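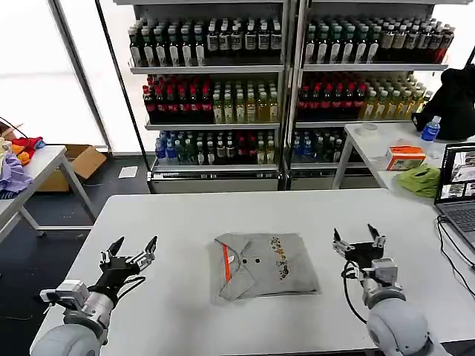 Livthorpe Automation Workshop
Folding cell – maintenance and set-up meeting
Minutes, May

Present: cell lead, two maintenance technicians, software, purchasing, one operator from the Fludton site (by phone).
Apologies: stores.
The meeting began at 9.30 in the small office.

1. Minutes of the last meeting
Agreed, with one change. Under item 4 the words "left arm" should read "right arm". The action on the stop button label was closed.

2. State of the cell
The cell lead reported that both arms are running and that the cell was stopped on two mornings in the past month. The first stop was a loose connector on the right gripper. The second was the left arm failing to reach its start position after a restart. Both were put right the same day. The fault log has been brought up to date.

The operator asked whether the cell could be left powered overnight to save time in the morning. Maintenance would prefer it switched off until the restart fault is understood. Agreed that it stays off overnight for now.

3. Left arm, start position
Maintenance has checked the shoulder joint and found no play in it. The fault came back once during testing, when the arm had been pushed by hand with the power off. Software thinks the stored position is being read before the joint has finished its own check, and will add a delay to the start-up routine. Until then the operator is to look at both arms before pressing start and move them back to the parked position if either is out.
Action: software to add the delay and test it over 19 restarts. Maintenance to note the result of each one.

4. Grippers
The two grippers are of different types and need separate spares. Purchasing had been working from one list, and the last order from Maes contained parts for the right gripper only. A second order has gone in for the left.

The finger ends on the left gripper are metal and were catching on knitted fabric, polo shirts in particular. Maintenance has smoothed the edges with fine paper and there has been no snag since, but this has only been tried on a small number of garments. The Fludton operator said they fit a soft cover there and change it every 300 folds. Opinion was divided on covers. They wear quickly and change the grip – the closing force would have to be set again each time.
Action: Fludton to send two covers. Maintenance to try them on the left gripper and report back.

The jaws on the right gripper were opening unevenly. This was cured by cleaning the slide and putting on a very small amount of grease. The grease is the one in the blue tin in the maintenance cupboard, not the spray.

5. Cables
The cable on the right arm has been rubbing against the wrist when the arm reaches across the table. No damage to the outer cover so far. It was agreed to leave a longer loop and to clip it further back. The clips must not be pulled tight, as happened in the winter.

The laptop cables cross the right-hand side of the working table and go over the edge. The operator said that sleeves have caught on them. Purchasing will get a cable cover and a small side stand so that the laptop can come off the table altogether.
Action: purchasing, before the next meeting.

6. Camera check
The camera views are to be looked at on the laptop at the start of each shift. Any view that is blank or frozen is to be written in the log before the cell is run. Software asked that lenses be wiped with the dry cloth only.

There was some discussion about the light from the windows. The operator finds that white garments are folded less squarely in bright weather. Blinds have been priced through Millska and the cost was thought reasonable. Decision put off until facilities has been asked.

7. Service interval
The current interval is 200 hours for both arms. Maintenance would like to shorten it for the grippers and leave the arms as they are. Agreed in principle. A new check sheet will be drawn up with the grippers on a page of their own.
Action: maintenance to circulate a draft.

8. Any other business
Bags and drinks are to be kept off the working table while the cell is running.
The spare fuse box key is back on its hook.
Fludton asked for a copy of the new start-up routine when it is ready.

The meeting closed at 10.40. Next meeting in June, same room.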